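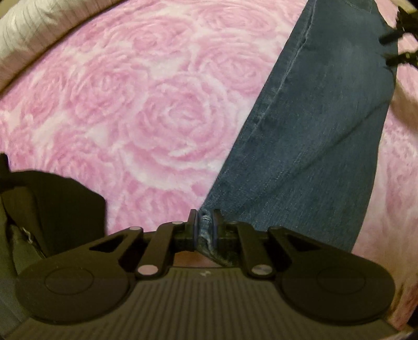
Denim is the heaviest thing most households fold, and the fabric sets the method. A pair of jeans in mid-weight cloth resists a sharp crease and springs back if the layers are uneven. Faded blue jeans on a bedspread with raised roses present a second problem: the relief underneath keeps the leg from lying flat, and bunched cloth stays bunched until it is pulled straight along the seam. Lisero, the Clinddale laundry service, folded 3,897 garments in February and logged 1,236 of them as denim. Its staff fold each pair in half lengthwise, then in 3 from the hem.

Lighter cloth is handled by the corners. It is spread fully before the first fold, and the upper corners are squared first.
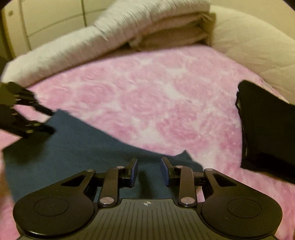 Dark teal-blue cloth spread on a pink and white bed covering.

A firm mattress is an adequate surface. Lisero's folding tables are set at hip height and covered in plain cotton.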